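Hiltdale Cricket Scorebook Records

README, last tidied up in April

Hello, and thank you for taking an interest in our scorebooks. What you have downloaded is a set of plain text tables typed up from the paper scorebooks of Hiltdale Cricket Club, along with a few notes that will save you some head-scratching. It began as a winter job for two of us at a kitchen table and has grown rather a lot since then, so please forgive the odd place where the way we did things changes halfway through a season.

The collection covers 1,677 innings by individual batters, from first team, second team and friendly matches. It doesn't cover junior cricket, which was kept in separate books and which we decided early on to leave alone. It doesn't cover net sessions, indoor cricket or the single-wicket evening either, although I know a few people are still sore about the single-wicket evening.

Who did the work

Maribel Cusi did most of the typing, and did it beautifully. Rigoberto Restrepo kept the second team book for longer than anyone else and was the person we rang whenever the handwriting beat us (he can read his own sevens, which puts him well ahead of the rest of us). Edith Espinoza checked the bowling figures against the totals. I'm Fredy Urrego, and I wrote this file, looked after the tables and made the tea. Any mistakes in the notes are mine, and I'd be glad to hear about them.

What is in the folder

matches.csv has one line for each match. You get the season, the month, the opposition, whether we were at home or away, who won the toss, who batted first, both totals and the result.

batting.csv has one line for each time somebody went in to bat. You get the match number, the batter's name, the place in the order, runs, fours, sixes, how they were out, and the fielder and bowler where those were written down.

bowling.csv has one line for each bowler in each innings, with overs, maidens, runs and wickets. Wides and no-balls are in there too, but please read the warning about them further on before you do anything clever.

names.csv matches the names as they were scribbled in the books to the names we use in the tables. Nicknames, initials, married names and plain misspellings all end up here.

notes.txt is a long and rambling list of oddities, match by match. It's worth a skim even if you only want the numbers, and there are some lovely things in it.

The scorebooks themselves

There were three kinds of book in use over the years and they don't all ask for the same things. The oldest ones, which we call the Colberg books after the printer's name inside the cover, have a decent big box for each batter and hardly any room at all for the bowlers. The scorers coped by squeezing maidens into the margin, and sometimes by not bothering. The Rizzi books came next and are the best of the lot, with a proper running total down the side and a space for the fall of wickets. The last few seasons on paper are in loose sheets that somebody ran off on an office copier, and those are the ones where a page can be missing altogether.

Every match line has a column called book, which says colberg, rizzi or loose. If you are comparing one period with another, do have a look at that column first. A sudden rise in maidens between one season and the next tells you that we changed stationery, and our bowling was much as it ever was.
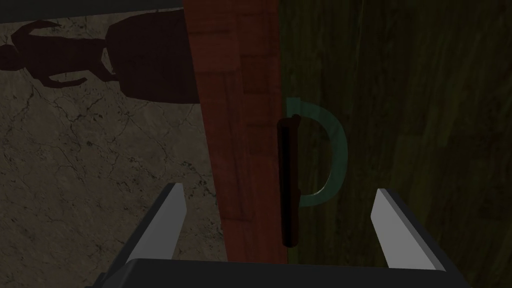

We kept the scorers' spelling for opposition clubs in the column called opp_written and put a settled version in opp. Where a club changed its name or joined up with a neighbour, we used the name it had on the day. That felt fairer to everybody, though it does mean you'll need to join a couple of them up yourself if you'd like a full run of results.

How runs and wickets were typed up

We worked from the dots and numbers in the batter's box wherever we could read them, and only fell back on the total at the end of the line when we couldn't. If the two disagreed, the figure from the box went into runs and the scorer's own total went into runs_written. Most of the time they agree. When they don't, it's usually by a single run, and you can nearly always find the missing one hiding in the leg byes.

A batter who was not out has the word notout in the how column. Retired is kept apart from retired hurt wherever the scorer did the same. In friendlies there was a long-standing habit of asking people to retire when they reached a certain score so that everyone got a bat, and the score in question moved about according to who was captain. Please don't work out averages from the friendlies without giving that some thought!

Catches are a bit of a sore point. The older books often say just "ct" with no fielder's name, and a few scorers seem to have given every unknown catch to the wicketkeeper. We left those alone. Milagros Giraldo, who kept wicket for the seconds, has asked me to say that she is happy to hold on to any she didn't take.

Wides and no-balls

Now for that warning. In the Colberg books, wides were added to extras and were not counted against the bowler. In the Rizzi books they were counted against the bowler in some seasons and not in others, depending on who had been to a scoring course lately. There is a column called extras_rule in bowling.csv that gives our best reading for each match. Where we couldn't tell, it says unknown. An economy rate worked out across the whole set will be wrong, and I'm afraid there isn't a tidy way round that.

Joining the tables together

Every match has its own number, and that number turns up in all the tables, so it's quite easy to put things back together. The numbers don't run in date order, sadly. Maribel started with the book that was nearest to hand, and by the time we thought about it we had used the numbers in too many letters and emails to change them. Sort by season and then by the column called order, and you'll be fine.

Abandoned matches are included if a ball was bowled. If everybody just stood about watching the rain and then went home, the match appears in matches.csv with the result "no play" and there is nothing for it anywhere else. 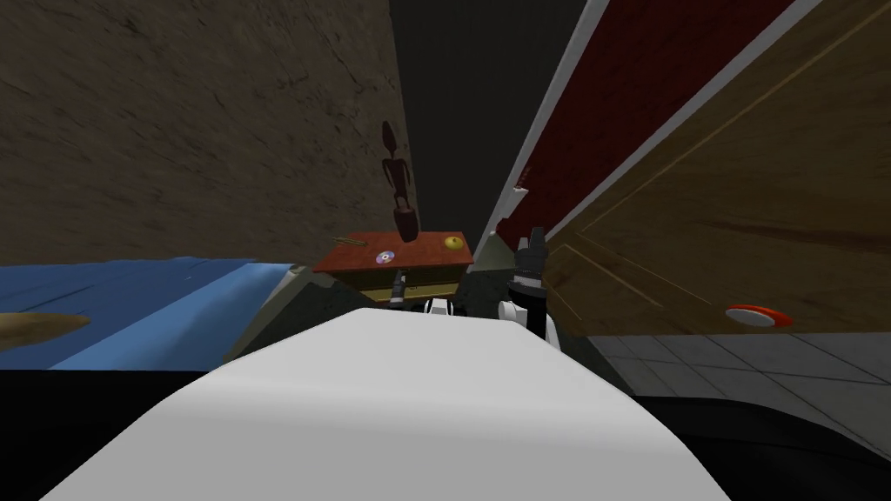

Can I use these tables to find out who has scored the most runs for the club?
You can get close, as long as you leave the friendlies out and remember the missing loose sheets. One batter comes out at almost 2,000 runs in first team matches, and there may well be a few more on pages we never found, so we'd ask you not to call anyone the record holder on the strength of this set.

Known gaps

One whole second team season is missing. We think the book went home in somebody's kit bag, and if it was yours, we would be so pleased to have it back, no questions asked. There are 10 matches where we have our own innings and nothing of the opposition's. There are also two where the ink has run badly, and for those we typed only what both Edith and Rigoberto could read separately. Anything they disagreed on was left blank.

Blank means we don't know. A nought means nought. I mention it because the first version of the tables muddled the two, and a perfectly good opening bowler ended up with a string of wicketless afternoons he had never had. If you still have a copy from before the April tidy, please throw it away and use this one.

Ages and birthdays are not in here. A few of the books had them pencilled inside the back cover, along with phone numbers and who owed what for teas, and none of that seemed right to share.

The fixtures program

For a little while the club used a fixtures program called Drotano, and the results from those seasons were copied out of it by hand before it was switched off. We checked them against the paper, and where the two told different stories we went with the paper. The program had a habit of writing a tie down as a draw, so any draw in those seasons was looked at twice. The column called source says paper or drotano, in case you'd like to check for yourself.

Names and privacy

Everybody we could get hold of was asked whether they minded being named. A small number did, and they appear as a letter and a number, the same one all the way through, so you can still follow their season. Please don't try to work out who they are. It wouldn't be hard if you knew the club, and that is exactly why we're asking nicely. Opposition players are given by surname only, as they were in the books.

If you are in here and would like to come out, or you're down as a letter and would like your name back (one person already has, after seeing how well he'd bowled), just send us a note. It takes a few minutes to change and we won't think anything of it.

Using the tables

You're welcome to use them for club histories, school projects, quizzes, talks, or simply settling an argument in the bar. We ask that you mention Hiltdale Cricket Club and keep this file with the tables if you pass them on. Please don't sell them. If you make something nice, a chart or a season's story or anything at all, we would dearly love to see it, and Maribel will very likely print it out and pin it up by the kit cupboard.

Sending corrections

Tell us the match number, what the table says and what you think it should say, and how you know. A newspaper cutting is marvellous. A firm memory is welcome too and will go into notes.txt with your name next to it, though we won't change a figure on memory alone. We had to make that rule after three different people remembered hitting the winning runs in the same cup match.

Changes since the first version

Blanks and noughts put right throughout.
The extras_rule column added to bowling.csv.
Two matches that had been typed in twice, once from each side's book, now appear once each.
Several opposition names settled.
Rigoberto's middle-order fifty restored. It had been given to his brother.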